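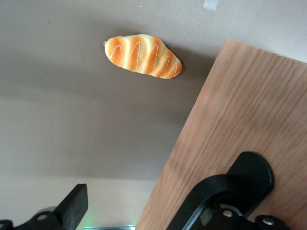

Squishy bread roll with the jaws open, wooden board to the right.

Kamemo 4
Bench-top picking and packing arm for soft, squashy and awkward goods

Overview

The Kamemo 4 picks up things that would prefer to be left alone. It was designed by Kavon for small packing rooms where the stock is light, soft and a different shape every month, and where the people doing the packing have wrists they would like to keep using.

It is a single arm with a two-finger gripper and a small camera at the wrist. It sits on an ordinary bench. It takes an item from the work surface, has a look at which way round it is lying, and puts it in a tray, bag or box. Then it does that again. It has no opinions about the radio.

What it handles

Squishy toys, foam shapes, plush keyrings, bath sponges, stress balls, wrapped soaps and most things of that sort up to the size of a decent baguette. Toy pastries are a good test, being curved, ridged and pointed at one end, and they are what we use on our own bench when a customer wants to see the arm work before signing anything. A squishy that has been gripped too hard comes back to shape in the end, but the paint on it may not, so the fingers close slowly and stop early.

It does not handle real bread. The Kamemo 4 is not rated for contact with food and we would ask you not to try, however persuasive the toy version is.

Items can lie at any angle. They should not lie on top of each other. The arm will cope with a small heap by nudging it apart, but it does this with the patience of a cat moving a glass along a shelf, and a person with a spare hand will be quicker.

What changes for the people in the room

Most brochures go quiet at this point, or start talking about freeing up your team for higher-value tasks. We have seen the higher-value tasks. One of them is breaking down cardboard.

Our first long installation was at Barbieri, a novelty wholesaler with one packing bench and a permanent backlog of things shaped like other things. The arm went in during April. Their notes after the first few months were frank, and they have let us pass them on.

The packing itself got duller to watch and easier on the hands. The old job was pick, turn, bag, pick, turn, bag until lunch. The new job is keeping the arm supplied, checking what comes off it, and dealing with whatever it has declined to touch. Two of the packers preferred this at once. One did not, and said the old way at least let you think about something else. She now does returns, by choice, and the arm is not allowed near them.

Talk went up. When hands are busy at different times, people look up at different times, and apparently there is a limit to how long anyone can look up without starting a conversation. Management was unsure how to feel about this.

Breaks got argued over. The arm does not stop at 10.30, so somebody has to stop it, and for a few weeks there was a feeling that pressing the pause button was somehow slacking. Barbieri ended up putting the breaks into the arm's own timetable. It now stops when the kettle goes on. We have since made this a standard setting, found under Schedule, and it is the most used feature on the machine.

No jobs went at Barbieri. We can't promise that for every site, and a firm selling you an arm should be the last place you go for reassurance on the subject. We do suggest talking to your packers before the crate turns up. Crates are large and people can read labels.

Teaching it a new item

Put the item on the surface and guide the arm through the pick by hand, 5 times, with the item turned a little differently for each. Press Keep. If the arm gets it wrong, show it again. Whoever normally packs the item should do the teaching, as they will already know where to hold it, and the arm copies bad habits as faithfully as good ones. One customer's unit puts everything down with a slight flourish. They have decided to keep it.

Setting up the bench

A plain matt surface in grey or similar works best. Bright shapes on a quiet background are easy to find. Shiny worktops and patterned oilcloth cause trouble.

Boards and trays can share the bench with the items, but leave a gap so the fingers can get down on both sides. Even, soft lighting is kinder to the camera than one strong lamp. If you are by a sunny window, fit a blind.

Wipe the fingers down at the end of the day. Squishies leave a film, as anyone with children and a car will know.

Specification

Model: Kamemo 4
Gripper: two-finger, parallel
Reach: 403 mm
Heaviest item: 1000 g
Items held in memory: 1000
Camera: wrist-mounted, colour
Mounting: bench clamp or bolt-down plate
Noise: quieter than the tape gun

In the crate

Arm and base, gripper, wrist camera, bench clamp, power supply, stop button on a long lead, printed manual. The manual is short and has been read by at least one person outside the company.

Options

Bramar soft finger covers, sold in pairs. Worth having for painted goods and anything with a fluffy surface.
Bolt-down plate, for benches that wobble.
Second stop button, for rooms where the first one is always at the wrong end.

Trial and delivery

Units can be taken on trial for 4 weeks. We bring the arm, clamp it down, teach it the first item with your packers and come back at the end to hear the complaints. Send us a box of whatever you pack beforehand and we will tell you whether it is suitable. Please say on the form whether you want the box back. We have a lot of sponges.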